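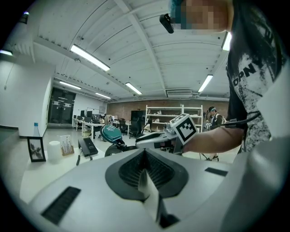

**moltonmeg:** The deposit is the part I'd push back on. We rented the big house at Fluddale in January and they held 2,997 for damages, on top of the full rent. Took 55 days to get it back.

**sandbar_ted:** Was that through the agency or direct with the owner?

**moltonmeg:** Agency. The house itself was fine. Heated pool, cook came in for breakfast and dinner, beds for all of us.
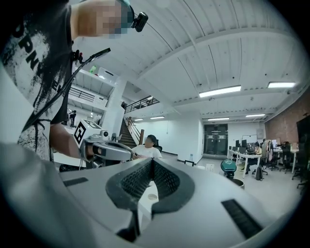 **Hefin Ruddock:** Direct is no better in my experience. I booked Iro House with the owner two years running. The second year he wanted the deposit by bank transfer and then stopped answering email for nearly 3 weeks. I did get it all back in the end, but I wouldn't send a transfer again.

**sandbar_ted:** Did you have a signed contract?

**Hefin Ruddock:** Yes, but it gave no return date for the deposit. Get that written in.

**kitchensink4:** I don't agree that it's the same risk. With an agency you have an office to call. With an owner you have a cell number. We've used Owen Villas three times and the hold came off the card the Tuesday after we left. 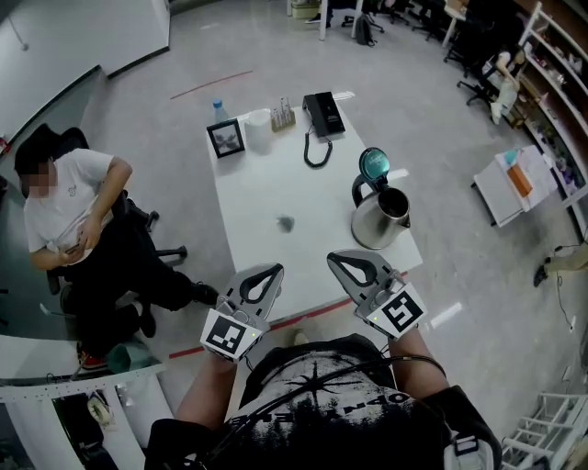

**moltonmeg:** A hold on a card is different from them taking the money. Mine was a charge. I called that office every week and got a different person each time, so the office didn't do much for me.

**kitchensink4:** Fair enough. I'd still pick the agency for a group our size. If the pool heater quits they can send someone.

**sandbar_ted:** OK, so ask for a hold, get the return date in writing, pay by card. Anyone know if the cook at Fluddale is extra? The listing says "included" but then there's a line for groceries.

**moltonmeg:** Cook is included, groceries aren't. She keeps the receipts and you settle up the last morning -- bring cash.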